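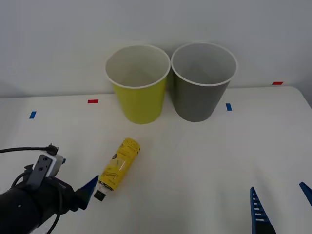 Yellow cup, gray cup, yellow tube, and my tape marks all over the table.

Aug 28, 2023

Okay, so the white table is finally back in business! If you've been reading for a while you know it spent most of the summer under a pile of coats, two board games and a sewing machine I keep promising to sell. On Saturday I moved every last bit of it into the hall closet (don't open the hall closet) and wiped the whole top down, and I've been finding excuses to walk past it ever since.

The first job for it is cups. My niece turns five soon and I'm in charge of the table, which in our family means I'm in charge of the table AND the favors AND whatever the kids do while the grownups eat. I wanted paper cups in two colors and I went back and forth for way too long. Pink and gold felt like every party we've been to this year. Green and white looked like a dentist's office. Then I saw the yellow and the dark gray together and that was it, I was done. The white rims help a lot, I think. They tie the two together even though one is as cheerful as a lemon and the other is the color of a wet driveway.

My sister thinks gray is a sad color for a five-year-old. My sister also had an all-brown wedding, so I'm not taking notes.

Now, the tape. I used to be a person who eyeballed things. I'd set a table by feel, take a step back, move everything an inch, step back again, and lose a whole evening. My friend Farzana Sultana does displays for a gift shop over in Revamley and she's the one who got me onto little bits of colored tape. You put a strip where a thing should go, and then you can clear it all off to eat dinner and set it up again later without starting over. So I've got red and I've got blue, short strips, nothing fancy. I'd love to say the colors are a system — they were the two rolls in the drawer.

A few things I've learned about taping a white table, in case you want to try it:

Don't leave it on for weeks. I left a strip down once from August into November and had to scrape the gunk off with an old library card.

Tear it short. Long strips curl up at the ends and catch on your sleeve.

Put the mark next to the cup, where you can see it while you're setting the cup down. I put mine underneath at first and felt pretty silly.

I've also got a yellow squeeze tube living on the table this week, and I can't tell you how happy it makes me that it goes so well with the yellow cup. I didn't plan that! It's just one of those things that gets set down and then looks like it belongs.

Still to figure out: what goes IN the cups. Popcorn is the easy answer. Pretzels would hold up better if we end up outside. I had a grand idea about fruit on little sticks and then I remembered who'd be standing there threading grapes at midnight. There's also the question of names, since every kid will put a cup down and forget which one was theirs. I might write on the yellow ones with a marker, but the gray is so dark that I'd need stickers or a white pen, and I don't own a white pen. Does anybody have one they like that works on paper cups? Leave me a comment, please, I'm going to the store Thursday and I'd like to only go once.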